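Adventure memoirs on film - talk notes, Greltbridge Film Society
Senthil Hegde. Speak SLOWLY this time

Start with the ship clip, no intro. Lights up after. Let them settle.

Why memoirs of young men at sea make awkward films. Book wanders, film can't. Captain of a leaky boat tells you 29 stories, the director has room for four.

Main example: Asomier. Shot in the old harbour at Clololport, 67 days, went over. Book is all weather and debts. Film adds a love story and a knife fight, neither in the book. Ask who's read it. Probably two hands.

Narrator problem. On the page he lies and we like him for it. On screen we see it happen so it must be true?? Play the card game scene twice, once with voiceover, once without. Sound on the second one is low, tell the back row.

Casting - the lead is too clean. Says he's been sleeping in a hold for weeks and his collar is ironed. Wait for laugh, move on if none.

Then Šimko. Smaller, cheaper, better imo. 13 scenes, that's the whole film. Leaves out the famous years completly, stops when he gets off the boat. Opened in November to thin houses, first week 1,365 tickets. Read out the letter from the producer (blue folder). Only the second paragraph!! First one is about money.

Compare endings. Asomier = crowd on the quay, music. Šimko = man looking for his other shoe. Which one do you remember on the bus home.

Family question will come up. When a son or grandson writes the script do they go easy on him? My answer: somtimes harder. Don't get drawn on the lawsuit.

If short of time cut the poster slides, keep the shoe.

Questions. Repeat each one into the mike, last year they couldn't hear upstairs. Finish with the list of books, copies on the table by the door.

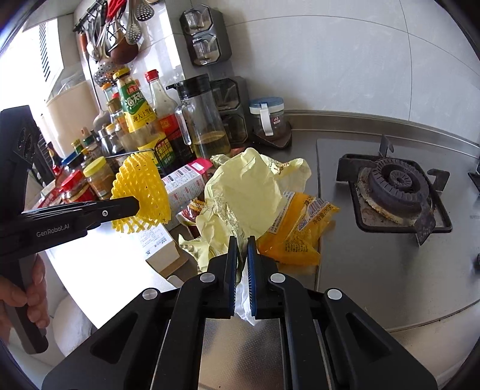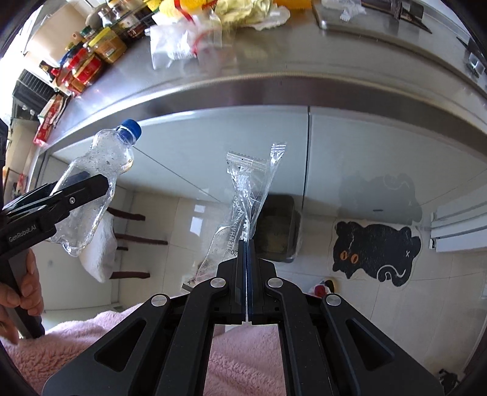

Page last changed: 19 Apr 2004

Added after the run-through: second clip starts too early, skip past the titles. Say the name of the harbour properly. Drop the joke about parrots.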